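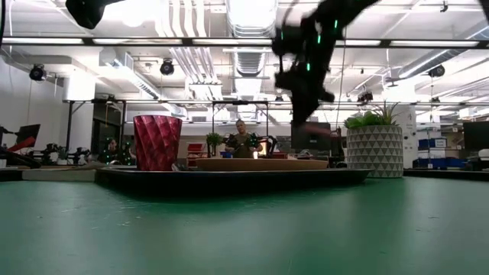

How do you keep a table from turning into a dumping ground? Give the small stuff one tray, and make everything that lands on the table live in it or leave.

I got that rule from my own failures. For years my table was where mail went to die, along with keys, receipts, rubber bands and one glove. Then in October I bought a long black tray with a thin rim at the Prutholm outlet (on sale, or I'd have walked right by) and the whole thing sort of fixed itself. A long skinny tray is so much better than a square one! It sits toward the back and leaves you the front to work on.

My favorite part is the deep red cup at the left end, with the diamond pattern all over it. It catches the light in a pinkish way that makes me happy before coffee. I'd put it against green any day — red and green only looks like Christmas if you let it, and a gray and off-white planter calms things down fast. The triangles on the planter go nicely with the diamonds, too, and I can't say I planned that.

As for the succulents, mine get water every 7 days in summer and way less in winter. I've killed plenty by being too nice. If you mix kinds, try some fat rosettes with something spiky on one side for height.

I looked at a fancier tray from Deltari with 6 little compartments and passed. Compartments fill up. I know myself.

Next up is the shelf by the door, and I'm already scared of it. If you have a trick for umbrellas, please leave it in the comments!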